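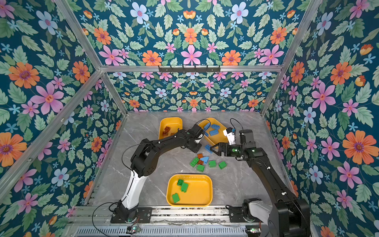
Sorting by colour is the only way she'll ever get her own kids to put bricks away, Noémie Turcotte told us when sign-up opened for the January brick sort, and she may have had the best idea in the room. We've been at it for most of the month now and colour has won almost every argument. Shape had its supporters. Size had a few more. But hand anyone a heap of mixed bricks and an empty tray and they go straight for the greens, and then they can't stop!

For anyone new to the newsletter, the Grewal Street toy library lends out building bricks by the set, and over the holidays the sets come home a bit mixed up. This year 69 sets came back between the start of December and the first week of January, which is wonderful (it means they were out being played with), and a lot of them had swapped bricks with their neighbours along the way. So we tip everything out, sort it, count what's missing and pack it up again for the next family.

The method is very simple. Yellow trays, one colour family to a tray, a loose pile in the middle where everybody can reach it. We tried bowls last winter and they were hopeless – bricks slide to the bottom and you end up digging. A shallow plastic tray with rounded corners lets you see what you've got, and nothing gets wedged in the corners when you tip it out. Reddish-brown bricks get a tray to themselves because the Wandevari farm set is full of them. Blues go together, dark and light, and we split them later if there's time. Greens always need the biggest tray, and whoever is on greens always ends up asking for a second one.

Small piles, too. Please, small piles! The first evening we emptied an entire tub at once and it was like raking leaves in a wind. A handful at a time is much calmer, and you notice the odd bricks, the sloped roof pieces especially. Those are the ones families miss most when a house set comes home without them. If you find a sloped roof brick in any colour, set it aside and check it against the list before it goes in a tray. The lists are in the blue binder by the kettle.

A few things that came up this month:

Orange. We didn't plan for orange, and there is more of it than we thought. For now it stays in the loose pile until the main colours are done, and then it goes in with yellow. If you feel strongly about this, come and say so, we're open to it.

Square bricks and long bricks in the same colour go in the same tray. The packing crew separates them afterwards, and they have told me they enjoy it.

Washing. Anything sticky goes in the mesh bag, warm water and a drop of dish soap, then out on a towel overnight. Please don't put damp bricks back in a tray with dry ones.
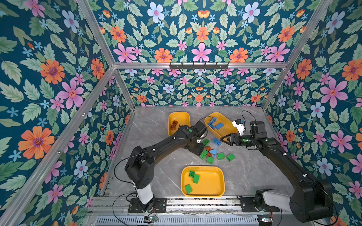
Why not leave them all mixed, one reader wrote in after the last issue, when half the fun is rummaging for the piece you want? I love this question, and I went back and forth on it for days. Rummaging is great. The noise alone is great. My own answer is that a sorted set only stays sorted for the first few minutes in any house with children in it, so every family gets both – the neat box when they open it, and the rummage for the rest of the loan. And a child who is building a green dragon really does want to see the greens.

We have 70 sets on the shelf list altogether, and the only one that stayed in the building over the holidays was the Gorarance castle, which is waiting on 3 hinges. If you have spare hinges at home in any colour, bring them along and we'll see if they fit.

Sorting carries on through February, from half past six in the evening until we run out of tea. Come for twenty minutes or the whole evening, bring a favourite mug, and pick your colour when you get here. Kids are very welcome and are usually faster than we are. Greens are still going begging.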